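Bustwood Two-Arm Bench Kit: Did It Earn Its Shelf Space?
Final project report, Applied Automation Lab
Group 4: Solène Vasseur, Rhys Rewi, Gaspard Sabatier
Supervisor: Dorian Roussel

1. What we were asked to do

The department had been offered a Bustwood two-arm bench kit on a trial basis, with the option to buy it at the end of the semester or send it back in the box it came in. (Keep the box. More on this later.) Our assignment was to use it the way a second-year group would use it, write down what happened, and recommend one or the other. We were told not to be diplomatic.

The kit is sold by a distributor called Rojanasak, which also handles the support line and the spare parts. The Bustwood brochure describes it as "ready for dexterous two-handed work out of the carton." We took that sentence as our test plan. Sections 3 to 5 go through the carton, the software and the dexterous two-handed work, in the order in which they disappointed or surprised us.

2. Method

We used three tasks. Task A was moving small blocks from one tray to another, which every kit on earth can do and which we included so that something would succeed. Task B was passing a marker pen from one arm to the other. Task C was folding a sheet of colored paper, chosen by Gaspard, who folds things during lectures and felt he could be an authority for once.

Each task was first driven by hand with the leader controllers, and the recordings were then used to train the learning package that comes with the kit. We recorded 200 demonstrations for Task A, 100 for Task B and 200 for Task C. Each trained task then got 40 scored attempts, with one of us operating and another one scoring from a sheet, so that no one graded their own work. Disagreements went to Rhys, who was strict.

An attempt counted as a success if the arms finished without a human hand entering the work area. For Task C we added that the two long edges had to end up where the operator could call them folded without blushing. Solène wanted this written in millimeters. We compromised on a template drawn on tracing paper, laid over each result.

3. Setup

The manual promises setup in an afternoon. It took us two afternoons and a morning, and the morning was spent on the phone. The arms bolt to a base plate using screws that are included, with a hex key that is also included and is the wrong size. Rojanasak's support desk was polite about this and mailed us the right one, by which time we had borrowed one from the bicycle workshop on the ground floor.

Calibration is better. The software walks you through it with little drawings, and it refuses to continue until you have done each step, which saved us from ourselves at least twice. Cable routing is left to the buyer's imagination. The wrist camera cables in particular are a bit short, and if you turn the wrist all the way around you will learn this quickly.

4. Software

The recording program, Brasier, is the best part of the package. You start it, you name the task, you press the pedal, and it records both arms and all cameras in step. If an episode goes badly you press the pedal twice and it is gone. We became very fond of the second press.

Training is another matter. The default settings are meant for a larger computer than the one the department owns, and the error message you get in that case is the word "Killed." The manual has no entry for it. Solène Tessier from the year above lent us her notes from the Itormont summer lab, where they had run into the same thing, and after that training went through overnight without complaint. We think those notes should be taped inside the lid.

5. Results

Task A went as expected. The arms moved blocks. There were 38 successes in 40 attempts, and both failures were blocks that had been set against the tray wall where the fingers could not get around them.

Task B was where we started to enjoy ourselves. Handing over the pen worked in 27 of the 40 attempts, and the failures were nearly all of one type: the giving arm let go a moment before the receiving arm had made up its mind. More demonstrations would probably help. We ran out of patience before we ran out of disk.

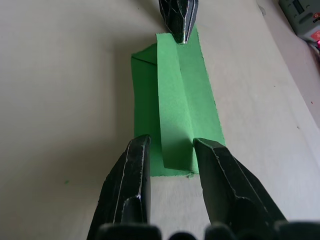
Task C had the lowest score and used up most of November. The trained system finished 17 of 40 folds, and the ones it lost were mostly lost at the crease, when the sheet slid away as soon as an arm pushed on it. Driving by hand we had the same trouble until Rhys changed the technique and gave each arm a job. One finger of the far gripper pins the top end of the folded strip, and the near gripper works at the bottom end with a fingertip at each lower corner. It is how you would hold a letter down if you had three fingers in total. The crease still comes out as a soft ridge down the strip, so the paper sits up like a very low tent, and the top layer stops a little short of the bottom edge of the sheet. Gaspard does not accept this as a fold. The tracing paper template does, and the template had been agreed on in advance.

The angular black fingers deserve a paragraph of their own. They are good at blocks and tolerable at pens. On paper they have two modes, pressing and missing, and the operator feels neither, as the leader controllers give no force feedback at all. The brochure does not claim that they do. It does use the word "feel" on page two, in a heading, and we would like it removed.

6. Cost of ownership, such as we could tell

During the trial we replaced one gripper finger (cracked on the base plate, operator error, operator unnamed) and one camera cable (see section 3). Rojanasak shipped both within the week. The fingers come only in full sets, so the department now has several spares it did not ask for.

Return shipping requires the original carton with its foam. We mention this for the next group, having spent an hour getting ours back from the recycling room.

7. Recommendation

Buy it, with conditions. For a teaching lab the recording software alone is worth having, and a student who has never touched a robot can be collecting usable data by the end of a session. We would ask Rojanasak for longer wrist cables and for a set of softer fingertips, which are listed in their catalog as "coming soon" and were listed that way when we started.

We would not buy it for anyone who needs paper folded.

Mr. Roussel has asked that the next group repeat Task C with the softer fingertips if they arrive. The demonstrations are on the lab drive under group4_fold, minus the first batch, which was recorded with the left and right arms swapped in the settings and has been kept separately in a folder called do_not_use. Please do not use it.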